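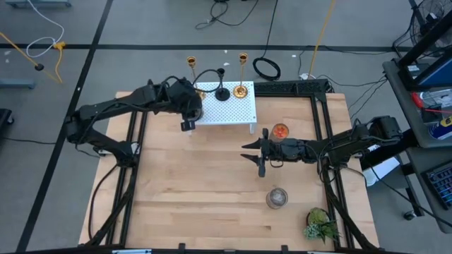

The table with both arms on it, candlesticks on the pegboard stand.

12/05/2023

I said in November that I would write up the clutter test once the numbers stopped moving. They have stopped moving, so this is the write-up.

The question was simple. We train a policy for the two arms from demonstrations, where a person drives the arms through a task and the policy learns to copy it. All of our early demonstrations were done on a clean table with only the objects the task needed. Those policies worked well on a clean table and badly anywhere else. Put a plant near the corner and the right arm would start toward it, or stop halfway and hover. I wanted to know how much of that goes away if you leave unrelated things on the table while you record, without recording any more demonstrations than before.

The task is moving candlesticks between the white platform and the table. I like candlesticks for this. They are tall and narrow, so a grasp that is off by a little tips them over and you know right away. The brass is shiny and gives the cameras trouble. The black curved one has the opposite problem, because against a black gripper it is hard to see where one ends and the other starts.

We recorded 207 demonstrations for each of two sets. In the first set the table had candlesticks and the platform and nothing else. In the second set we added things that had no part in the task: a glass jar, a drinking glass, a potted succulent, and whatever else was on the shelf. We moved them every few demonstrations. Tiburcio Jaramillo did most of the driving for both sets, which matters more than it sounds like it should. Two people have two different habits on the approach, and if one person had done the clean set and the other the cluttered set we would have been comparing drivers.

Both policies have the same size and the same settings. The code is our Olvera branch, with the action chunks left at 50 steps. I tried 20 for a day and the arms got jerky near the platform, so I went back.

Testing was on three layouts. Gerkier is the clean table. Carkis is the table with the same kinds of clutter we used in the second set, in new positions. Lurkton is clutter that neither policy had seen. The names come from a list Tiburcio keeps and have no meaning. Each policy got 50 tries per layout. A try counted if the candlestick ended up standing where it was supposed to be and no other object had been knocked over. I did not give partial credit.

On Gerkier the two policies came out close enough that I would not argue for either one. I had expected the clutter policy to be a little worse there, since it had spent its demonstrations on messier views, and if it is worse I can't measure it with this many tries.

On Carkis the clean policy mostly failed and the clutter policy mostly didn't. No surprise there. The failures of the clean policy were nearly all in the first part of the motion, before any contact. It picked the wrong thing to go to. When it did pick the right thing, the grasp itself was fine.

Lurkton is the one I cared about. The clutter policy lost some ground compared with Carkis but stayed well ahead of the clean one. What it had trouble with was clear objects. It would reach through the space where a glass was standing as if the space were free. Opaque objects it had never seen before gave it much less trouble, even large ones. My guess is that one jar and one drinking glass are too few examples of see-through things for it to learn much from, and the jar has something orange-red in it, so it may not even count as see-through for this purpose.

A few things I would do differently.

The succulent was a bad choice for a fixed corner. We started with it front right and were lazy about moving it, so it shows up in that area far too often. I reran a small batch with the pot moved to the left side, and the clutter policy was a bit less steady. Anyone copying this should move everything, and should write down where it was.

Lighting was the same for all of it. I have no idea how any of this holds up with the blinds open.

I also should have saved the gripper force from the start. I only turned that on partway through the second set, so I can't compare how hard the two policies squeeze.

Next I want to see whether the clutter has to be real. The plan is to take the clean set, paste cut-out objects into the camera views, make 1000 altered clips, and train a third policy on those. If that gets most of the way there, it saves a lot of shuffling jars around. The pasted objects won't block the arms the way a real jar does, so I expect it to help with picking the right target and do nothing for collisions.

Tiburcio is redoing the cable runs on the left arm first, and I'll start the pasting while he does that.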